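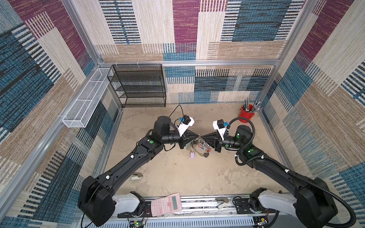 One reader of our first edition wrote in to complain that we'd put locks off until the back half of the book, when every student she'd ever taught had a key in their pocket on the very first day. She was right, and we've moved them. Welcome to Chapter 2!

# Chapter 2: Keys, Locks and Counting

Pull out a house key and run your thumb along the cut side. You'll feel a row of dips, some shallow, some deep. Those dips are a message, written in metal, and the lock on your front door is a small machine for reading it. By the end of this chapter you'll be able to work out how many different messages a lock can tell apart, and you'll have met one of the most useful ideas in all of counting along the way.

## 2.1 What the lock reads

Most front doors in the suburbs use a pin tumbler lock. Inside is a round plug that wants to turn, and a row of little spring-loaded pin stacks that stop it. Each stack is split at one spot. Slide in the right key and every dip lifts its stack by just the right amount, so that all the splits line up with the edge of the plug (we call this edge the **shear line**). The plug turns and the door opens.

Slide in a key with one wrong dip and one stack sits too high or too low. A single pin is enough to hold the whole thing. It's a strict reader, and we think that's marvellous.

Locksmiths describe a key by its **bitting**, a list of the cut depths in order. In this chapter we'll write 1 for a shallow cut, 2 for a medium cut and 3 for a deep one. A key marked 1-3-2-2 has a shallow cut nearest the bow (the part you hold), then a deep one, then two medium.

## 2.2 The lockers at Grasov

The pool at Grasov has lockers with a very simple lock: four pins, three depths. How many different keys can there be?

Start with the first cut. You've got three choices. Whichever you pick, you've got three more for the second cut, so that's nine keys so far, and each of those branches again at the third and fourth:

3 × 3 × 3 × 3 = 81

Try drawing the tree for the first two cuts before you read on. It fits nicely on half a page, and the pattern is much easier to believe once your own pencil has made it. The rule at work is the **multiplication principle**, and it'll turn up again when we get to number plates and phone codes.

Now for the part we love. The pool has 200 lockers. With only 81 different keys to go round, some lockers must share. In fact, we can say more: if every key opened at most two lockers, the keys could cover only 162 of them, so at least one key must open three or more. We know that without visiting the pool or trying a single door!

## Before you start

You'll need grid paper, a ruler and any old key you're allowed to trace. Set aside 20 minutes for the first activity, and work in pairs if you can.

1. Trace the key and label its cuts from the bow to the tip.
2. Sort the cuts into shallow, medium and deep, then write out the bitting.
3. Swap bittings with your partner and draw each other's key from the numbers alone.
4. Add a fifth cut to the Grasov key. How many different keys are possible now, and is that enough for every locker to have its own?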